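Visit to the Wurkham sorting hall and reprocessing works, October 27, 2020

Our group had been trying to get a place on one of the Wurkham tours since May. The spring dates were all called off, and when the autumn ones were announced they came with smaller parties, masks throughout and no canteen. Four of us went in the end: Canan Gökçe, Arnulfo Villca, Paweena Kaewmanee and me. We met at the gatehouse at half past nine, signed the sheet, and were given hi-vis vests, ear defenders and a radio earpiece each. The earpieces were new this year and made a big difference, as you can't hear a thing on the main floor otherwise.

The works stand on the old Semeniuk brickyard, on the flat land between the railway and the canal. One of the drying sheds was kept and is now the visitor room. The rest is modern steel cladding. Parking is easy but the sign for the entrance is hidden behind a hedge if you come from the town side, and we drove past it.

Our guide was Theerawat Sangkhawat, who has been a shift manager there since the site opened. He started with a short talk in the visitor room. The hall takes mixed household recycling from 24 collection rounds. On the Monday before our visit it had taken in 300 tonnes, which he said was a heavy day. The material arrives in lorries, is tipped on to a concrete floor, and is pushed by a loading shovel into a hopper with a slow turning drum that breaks up the lumps.

Most of the talk was about what people put in by mistake. Nappies, garden hoses and batteries are the worst. Hoses wrap round the shafts and the line has to be stopped while someone cuts them out with a knife. Batteries start fires. They had a fire in the tipping area last year, small and quickly put out, and there are now heat cameras over all the bays.

He then went on to metals, which is the part of the business that pays. A drinks can is worth collecting almost whatever state it is in, and squashed or whole makes no difference to the furnace. It does make a difference to the sorting line, where a can squashed flat tends to travel with the paper.
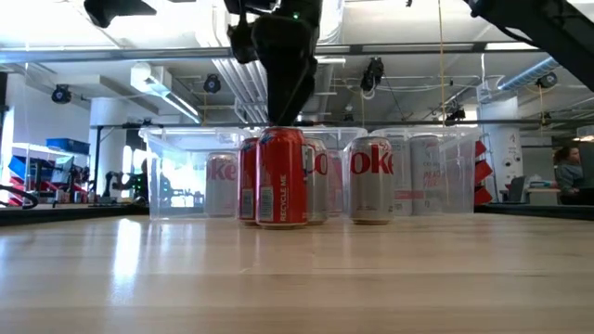 Steel comes off first, with a large magnet hung over the belt. Aluminium isn't magnetic, so a little further on there is an eddy current separator, a spinning rotor under the end of the belt which throws the cans forward over a gap while everything else drops down. We stood at the inspection window and watched this for several minutes. The cans jump quite a distance. Arnulfo asked about foil trays and was told they go the same way if they are clean, though thin foil sometimes doesn't jump far enough and is lost.

After that the cans are baled. A finished bale is a solid block held with wire, and they are stacked in the yard three high under a roof. One had just been weighed when we came past and the display on the scale read 1,558, in kilos. The bales go out by road to a smelter. Theerawat would not say what they fetch, except that the price had fallen in the spring and was coming back.

The main floor was next. You go up a metal stair to a gantry and walk the length of the building above the belts. It is dusty and smells of sour milk, though less strongly than I had been led to expect. Paper and card are separated by rows of turning discs, with the flat material carried over the top and the bottles and cans falling through. Paweena, who had been worried about the height, managed the gantry well but asked me to mention that the floor is open mesh the whole way and there is no way off it until the far end. Anyone coming on a later tour should wear flat shoes with a closed toe. They will turn you back at the gate in sandals.

At the far end is the picking cabin, a heated room with windows on both sides, where staff stand along the belt and take out what the machinery has missed. We weren't allowed in this time and looked through the glass. Shifts there are broken up so that no one picks for longer than an hour before changing jobs.

Plastics have their own building, run by a separate firm called Praris, and we were handed over at the door to Tonantzin Cervantes from their quality department. She was very clear and took all our questions. Bottles are sorted by type using infrared light and jets of air. Milk bottles and the cloudier sort of household bottle are mostly one plastic, clear drinks bottles are another, and the two must not be mixed because one spoils the other when melted.

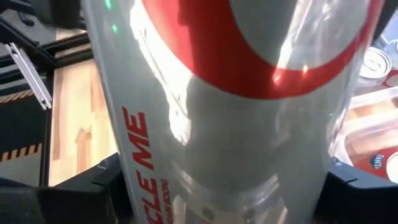 Caps can be left on now. This surprised all of us, as we have been taking them off for years. The bottles are chopped into flakes, and in the washing tank the cap material floats and the drinks bottle material sinks, so the two part company without any trouble. Loose caps, on the other hand, are small enough to fall through the screens in the main hall and are thrown away. Labels are also no problem. The full-length shrink sleeves are, as they can hide the bottle from the infrared sensor.

Colour matters more than I had thought. Clear flake fetches the best price, then natural or milky white. Everything else goes together and comes out a greyish green, which is used for pipes and crates. Black plastic of the usual kind can't be read by the sensor at all and passes straight off the end of the line.

We were each given a small bag of washed flake to take home. Canan wanted to know how much water the washing uses, and was told that it goes round and round through a Fevent filter unit and is topped up from the canal. The unit was shut for servicing – a pity, as it was the thing she had most wanted to see.

The tour finished back at the visitor room at ten past twelve. There was no tea, as warned, but there are benches along the canal and we ate our sandwiches there. It had rained a little by then.

Practical notes. The tour is free but must be booked. There is a toilet in the visitor room and none after that. The route has two flights of stairs and isn't suitable for wheelchairs, though the talk and the plastics building are both at ground level and can be visited on their own if you ask when booking. Photographs are allowed everywhere except the weighbridge office. Bring something warm – the sheds are open at both ends and the wind comes straight through.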